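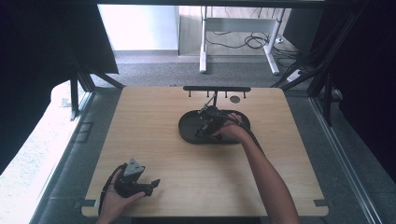
Section 4. Comparing jaw sets with the hand-held grippers

Use this section after the station has been set up and both grippers show up in the Julik controller. It covers a side-by-side comparison of two jaw sets, done by hand, before either one goes on an arm. Allow one morning for each pair of jaw sets.

4.1 Before you start

1. Close the curtains on both sides of the frame. Daylight changes the marker readings more than most people expect.
2. Plug in both gripper cables and route each one back over the forearm. Leave enough slack to reach the far edge of the table.
3. Put the tray near the middle of the table with its long side running left to right.
4. Check that the marker plate is tight. If it moves when you push it with a thumb, tighten it and repeat the zero step in Section 3.
5. Open Samonte and start a new comparison. Enter the name of the jaw set on each gripper. Use the name stamped on the bag it came in, such as Stirneck narrow or Stirneck wide.

Note: Fit the same jaw set to both fingers of a gripper. Mixed fingers will close, but the width reading will be wrong.

Caution: Keep loose sleeves and bracelets away from the jaws. Roll sleeves above the elbow if they will not stay back.

4.2 Zeroing the width reading

1. Hold the gripper clear of the table and open the jaws all the way.
2. Press Zero in the Julik window and wait for the tone.
3. Close the jaws on nothing, then open them again. The reading should return to zero.
4. Do the same with the other gripper.

If the reading drifts, unplug the cable, wait for the light on the controller to go out, and plug it back in. Do not swap cables between grippers during a comparison. Samonte stores the cable with the jaw name and will log the results under the wrong set.

4.3 Running the trials

Each jaw set gets 200 picks, split into 4 blocks of 50. Run one block with the first set, then one with the second, and keep switching until both are done. Doing all of one set first makes the second look better, as your hand has had more practice by then.

1. Press Start.
2. Bring the gripper down into the tray and close the jaws on the part.
3. Lift until the part is clear of the rim, hold still for the tone, and set it back down in the tray.
4. Mark the pick as held, slipped or missed with the foot pedal.
5. At the end of the block, rest your hand. Samonte will not let you start the next block until the timer runs out.

Keep the idle gripper above the table and away from the tray. Resting it on the wood will not damage anything, but the jaws pick up dust, and dusty pads slip.

Note: A part that turns in the jaws but does not drop counts as held. Add a comment if it turns more than a quarter of the way around — this matters later when the part has to go into a slot.

4.4 Saving the results

1. Press Finish. Samonte writes one file for each jaw set.
2. Copy both files to the Datimport folder for the current month.
3. Wipe the pads with a dry cloth and put the jaws back in their bags.

Send questions about this section, or results that do not look right, to Ebony Mudgway. Include both files and the controller log.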